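Checking Certificate Validation in a Campus Laundry App

Project report, Network Security Lab
Group: Vy Thân, Lenni Pesonen, Hazel Ruiz-Ortega
Supervisor: Kauko Hirvonen

1. Background

Lalby is the app students at Rendevholm use to reserve washing machines and pay for them. It runs on Android and iOS and stores a name, a room number, an email address and a prepaid balance. In October we asked the housing office if we could test how the app handles its network connections. Heikki Tuominen at the housing office passed the request to Kauppinen, the company that maintains the app, and they agreed on the condition that we used test accounts only and stayed off the payment provider's pages.

The question for the project was narrow. We wanted to know whether the app checks the server's certificate properly every time it connects. If it doesn't, a person on the same Wi-Fi network can place a machine between the phone and the server and read or change what is sent.

2. Setup

We used 2 phones, one with each operating system, and a laptop acting as a Wi-Fi access point. All traffic from the phones went through an intercepting proxy on the laptop. Kauppinen gave us 10 test accounts with a small balance on each. We called our test network Zurstead so that no one would join it thinking it was the dorm network. It had a password and was switched off between sessions.

We ran three kinds of test. In the first, the proxy presented a self-signed certificate. In the second, it presented a certificate that was valid but issued for a different host name. In the third, we installed our own root certificate on the phone and let the proxy use that. The third test needs access to the phone, so a failure there is less serious than a failure in the first two.

3. Results

We recorded 224 requests in total, going to 21 different endpoints. Login, booking and balance requests behaved correctly on both phones. The app closed the connection in the first and second tests and showed a message saying the server could not be reached.

The Android version had a problem with the help section. Help pages open in a web view inside the app, and that web view accepted the self-signed certificate with no warning. We confirmed this by changing the text of one help page on the proxy. The phone showed our text inside the app under the normal Lalby header. The iOS version refused the same page.

The help section has a "Contact us" form that fills in the user's name and room number automatically. Because the form is loaded in the same web view, we could read both fields on the laptop. We could also change where the form was sent. We did not find the login token in any help request.

In the third test, both versions accepted our root certificate for all endpoints. This means the app does not use certificate pinning. On the Android phone we had to run an older system image to get this result, so it may not apply to most users.

4. Cause and suggested fix

We did not have the source code. Lenni decompiled the Android package and found an SSL error handler on the web view that calls "proceed" on every error. We think it was added during development, when the help pages were on a staging server, and was left in. Removing the handler should be enough, as the default behavior is to cancel the connection.

We also suggested leaving the room number out of the prefilled form. Pinning would be useful for the balance endpoints but is more work to maintain, and we listed it as low priority.

5. Reporting

Vy wrote the report to Kauppinen and attached two proxy logs. They replied that they could reproduce the web view problem and sent us a test build. We repeated the first two tests on that build and the help page no longer loaded through the proxy.

6. Limits of the work

We looked only at traffic between the app and its own servers. The washing machines have their own network connection, which we were not allowed to test. We also had just one phone per system, so differences between models are not covered.
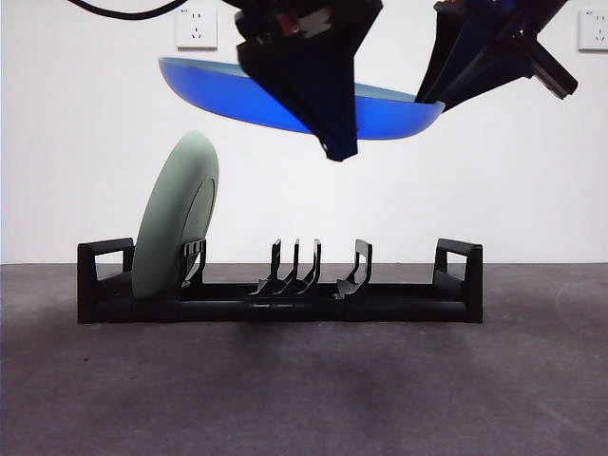
The proxy settings and the full endpoint list are in the lab's shared folder, together with the script Hazel wrote for sorting the logs by host name. The test accounts have been closed.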